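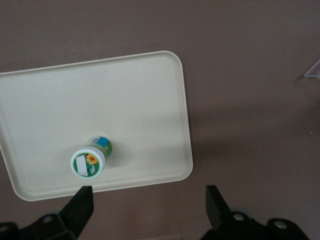

A cream tray with rounded corners.

Gritting through the night

The dentist who runs the Stallum practice has been looking into mouths for 30 years and claims she can guess a patient's job from the back teeth. "Accountants in July are flat as a car park," she says. "Teachers are worse, but they apologise."

We are meant to be talking about grinding, and I have been clenching since I sat down. She has noticed. "Lips together, teeth apart," she says, in the voice I use on the dog.

Most grinders have no idea they do it. "It's the person in the next pillow who books the appointment," she says. A night guard made to fit takes 2 visits, and she would like people to wear it - the drawer by the bed is, in her experience, very well protected.

And the boil-and-bite sort from the chemist? A long breath. "Fine for rugby."

She trained in Hovonen, where she was taught never to frighten anyone, and she has kept to it, mostly. I ask how my own teeth look from across the desk. "Expensive," she says, and goes to find me a leaflet.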